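News > Press Releases > Kitchen & Table

Luvness brings the Tamura drinks set to Bamthorpe this summer

BAMTHORPE, June 22, 2025. I've been putting off writing this because I wanted every last thing signed first, and now it is, so: the Tamura drinks set goes on sale at our Bamthorpe shop this week, and online the same morning!

If you've bought from Luvness before, you know we're a small tableware company and we don't launch much. One new line a year, sometimes none. Tamura started as a sketch I did on the back of an invoice (I still have the invoice, and yes, it got paid) after I spent a whole summer carrying iced tea out to the porch in mugs that were either too heavy or too tippy. I wanted a straight-sided cup that felt good in the hand, a tray with a proper lip on it, and something flat to set a drink down on. I really thought it would take a couple of months. Ha.

We went through more handles than I want to talk about before dropping the handle completely. Then came the colors. I had my heart set on a soft green, and we let customers vote on it through Voter, the little polling page we use for this kind of thing. We got 371 votes, and 234 of them went to yellow. Green wasn't even close. I sulked for an afternoon and then ordered yellow, and now that I've had one on my own kitchen table for a few weeks I have to admit you all have better taste than I do.
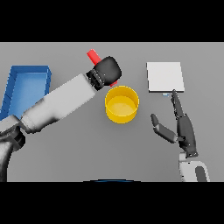

Yellow cup, blue tray and white square pad on a gray tabletop (computer rendering).

The first run is 299 sets, which is the biggest order we've ever placed for anything. Of those, 191 are set aside for the Bamthorpe shop and the rest will ship from the website. When they're gone there'll be a wait until the second run, and I can't give you a date on that yet, so please don't write in asking me to promise one. I'm terrible at saying no and I'd end up making something up.

A few things people have already asked. You can buy the cups on their own, but not the tray, at least for now. Everything can go in the dishwasher, though I wash the pads by hand out of habit. We do gift wrap in the shop, and online orders get a plain box with a card if you leave a note at checkout. Returns work the same as for everything else we sell: bring it back unused, with the receipt, and we'll sort you out.

We're also doing an open evening at the shop before the end of June, with cold drinks served in the new cups (obviously) and a table of seconds from older lines at silly prices. There's no ticket and no sign-up. Parking behind the building is tight, so use the lot by the library if you're driving in, and come hungry, as the bakery next door is staying open late for us.

Shops that would like to carry Tamura can ask for the wholesale sheet through the trade page on our site. Press folks, the same page has the product notes, and I'm happy to talk on the phone. Mornings are best, before the shop gets busy.

- The owner, Luvness

Shares: 46 | Comments: 8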